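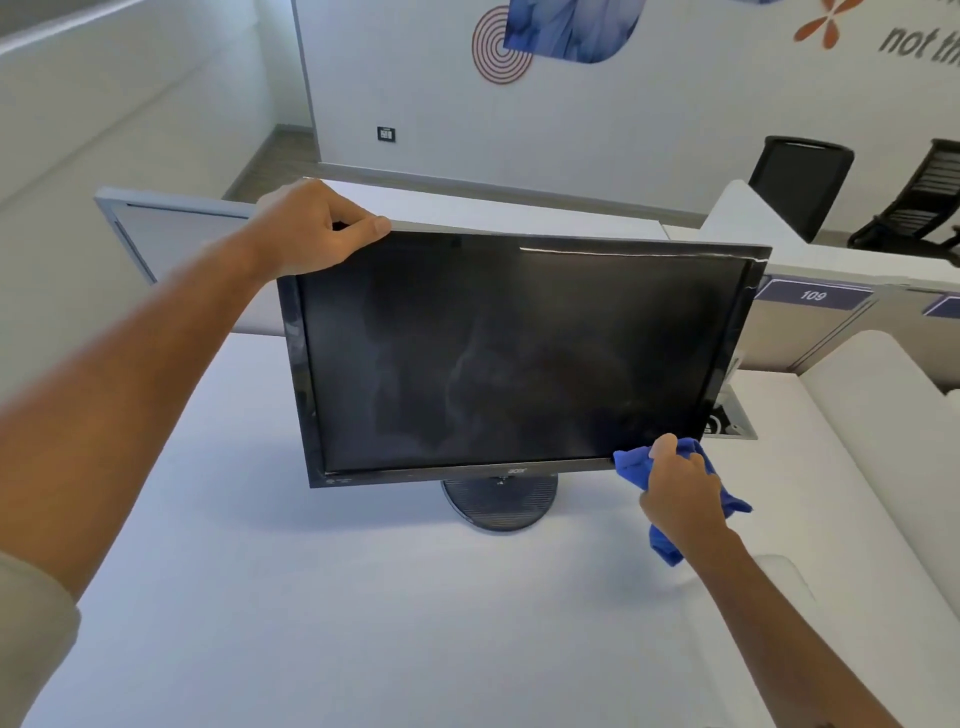
Home Stories Essays Submit About

Fiction | Short Reads
2 min read

The Colour of the Form

Rosângela Trindade had worked at Clerkumex for 13 years when they asked her to write her own farewell speech.

"You write everyone else's," said her manager, who had to be reminded which floor she sat on. "It seemed efficient."

She had written 61 of them. There was the one for the man who went to Dotia to raise goats, and the one for the accounts supervisor who left under a cloud and got the warmest paragraph of the lot. She kept a stock of phrases for the purpose. "Always had time for a chat" meant idle. "A real character" meant there had been a meeting.

She tried a few on herself over a cheese sandwich. Always had time for a chat. No. A safe pair of hands. That one was for people who had never been given anything to carry.

At four o'clock she went down to the archive, where the company kept its old newsletters, and looked herself up. She appeared twice. Once she was third from the left at the Salinas picnic, labelled "and friend". The other time she had won 200 dollars in the suggestion scheme for proposing that the leave form be a different colour from the sick form.

She'd forgotten that. It had been a good idea, too — they were still using it.

The whole office came, there being cake. The cake was from Stitameo and said Good Luck Rosanna.

"I changed the colour of the leave form," she read out, and folded the paper.

There was a pause while people waited for the rest. Then a woman from payroll, near the back, put down her plate.

"That was you?" she said.

Tagged: work, goodbyes, cake

Previous story | Next story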